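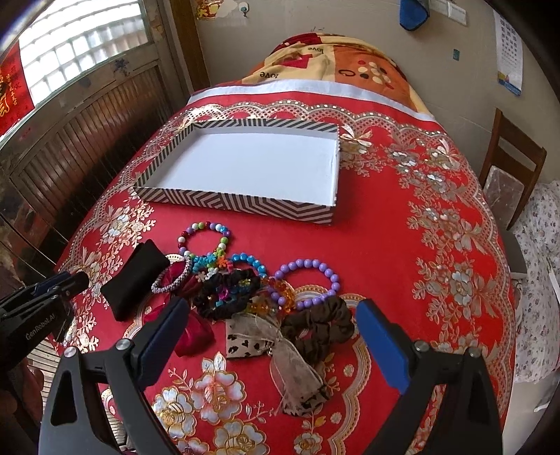 Posted in: Lists > Data Collection > Household Tasks
3 replies | 0 shares

Subject: Re: Sorting task, small accessories – start conditions
From: Bianca Radu
To: Corrigan collection list

Dear colleagues,

Thank you to Róisín for raising the points quoted below. I have discussed them with the annotation group at Stemetti, and we propose the following for the accessories task.

> On Thursday, Róisín Scanlon wrote:
>
> The task sheet asks for the items to be placed in the box "neatly" but
> does not say how they should lie at the start. Some of our sites spread
> them out and others leave them in a heap. Are both acceptable? I would
> also like to know whether we may keep a patterned tablecloth. One of
> our sites was told to use plain surfaces only.
>
> We have 55 episodes ready to upload and would prefer not to repeat them.

On the first point, a heap is the preferred start. Bracelets that overlap one another and scrunchies with beads caught among them are the cases the current model handles least well. The box should be open and empty, and within reach of both grippers. Spread-out starts will be accepted up to 100 episodes per site.

On the second point, patterned cloths are permitted. The plain-surface rule applied to the Plarkix calibration set and was copied into the task sheet in error. Printed flowers, lace borders and metallic decoration may all remain. Please change the cloth after every 27 episodes where a second one is available.

Operators should pick up one item at a time. If two bracelets come up together, the operator should set both down and try again – the recovery is useful and should not be trimmed. Soft items such as bows and pouches may be gripped at any point.

The 55 episodes may be uploaded as they stand. The target for each site remains 400, and Clastovitz will confirm the upload folder before the end of December.

Regards,
Bianca Radu

Contact the list owner | Archive by month | Back to top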